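Dusirow to Release Second Season of Science Fiction Series "Nivis" in December

27 July 2022

Dusirow today confirmed that the second season of its science fiction drama "Nivis" will premiere in December. The season consists of 9 episodes, each with a running time of 51 minutes. Principal photography is complete, and all episodes are now in post-production.

"Nivis" is set on a mining station beneath the ice of an unnamed moon. The first season followed the station's crew during the loss of contact with its supply route and ended with the sealing of the lower decks. The second season opens 415 days after that event. The following paragraphs contain plot information that some viewers may prefer to avoid.

The main storyline concerns the return of Mada, the station's former navigator, who was last seen in the closing minutes of season one. Mada was a recurring character in the first season and appears in all episodes of the second. The character's absence is covered in the third episode, which takes place entirely before the sealing of the lower decks and uses none of the station sets. 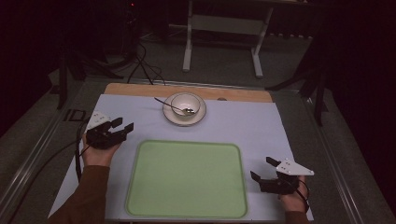
Radomír Štěpánek returns as showrunner and directs the first and last episodes. He also wrote the opening script and shares writing credit on two others.

"The first season was organized by location, one deck per episode," said Štěpánek. "The second is organized by date. Each episode covers a fixed period, and the dates are given on screen. Viewers who want to place the episodes against the first season will be able to do that."

The season contains 3928 visual effects shots. Exterior views of the moon, the ice shaft and the supply vessel were produced digitally. Corridor, bridge and crew quarters scenes were filmed on physical sets, with extensions added above the ceiling line where required. The station's main corridor was rebuilt for the new season and is now a continuous set with removable wall sections, allowing a camera to travel its full length without a cut. The set was used for the long take that opens the fifth episode.

Production design was carried out by the Abou Jaoude studio, which joined the series this season. The studio's work covers sets, furniture, hand props and on-screen graphics.

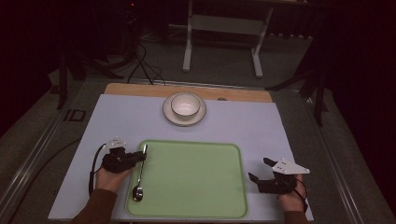 The design brief called for a station that has been in use for several decades, with equipment from more than one period in the same room. Control panels on the upper decks retain the layout established in season one, with revised graphics and a reduced color range. The lower decks use older hardware with mechanical switches. Crew dining scenes, which account for a large share of the dialogue in the first four episodes, are kept deliberately ordinary. Costumes follow the same principle and carry rank markings only at the collar.

The score was recorded in two sessions and uses a smaller ensemble than the first season. The title theme is unchanged, but the title sequence has been remade to reflect the new timeline. Sound mixing will be completed before the end of post-production.

All episodes will be released on the same day on the Dusirow streaming service. Subtitles will be available at launch in every language offered for the first season. A recap of season one will be added to the service before the premiere. The first season remains available in full.

A trailer will be published ahead of the release. Episode titles and the full cast list will be issued with the trailer. No decision on a third season has been announced.

Press screeners will be supplied to accredited media on request. Screeners of the final two episodes will be subject to a separate embargo.

About Dusirow

Dusirow produces and distributes scripted television series, with an emphasis on science fiction and mystery. Its titles are available through its own streaming service and through licensed broadcasters.

This website uses cookies to improve your experience and to measure traffic. By continuing to browse you accept our use of cookies. Accept / Manage settings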